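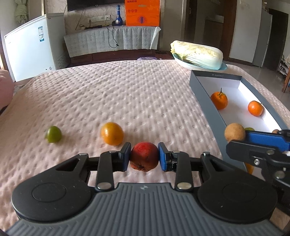

Deep red on the upper half, brownish orange-red underneath

Pomegranates splitting before they ripen?
posted by Britt-Marie Skjelbred

Hi all! I have one pomegranate bush in a big tub on the patio in Rallberg, and every fall the same thing happens. The fruit colors up nicely, I get all excited, and then half of them crack wide open (and the ants move in overnight). I water when I remember to, which in August is not often enough. Do I pick early and let them finish in the kitchen, or is there a trick to it? Last year I got 16 and lost most of them.

Hafþór Holst
They won't get any sweeter once they're off the bush, so picking early just gets you sour ones. Splitting is nearly always uneven water. The tub dries out, then a big rain comes and the insides swell faster than the skin can stretch. I put mine on a cheap drip timer set for 6 in the morning and piled bark on top of the soil - hardly any splits after that. If a soaking storm is on the way and they're close to ripe, go ahead and pick. The cracked ones are fine to eat if you get there before the ants do!

patio_prullar
what he said about water. also how big is the tub? mine was miserable until I moved it up to one that holds more than 100 quarts

hagglund60
No idea about splitting, but my aunt kept hers in the fridge until December and they were still good. The skins went leathery and the seeds were fine.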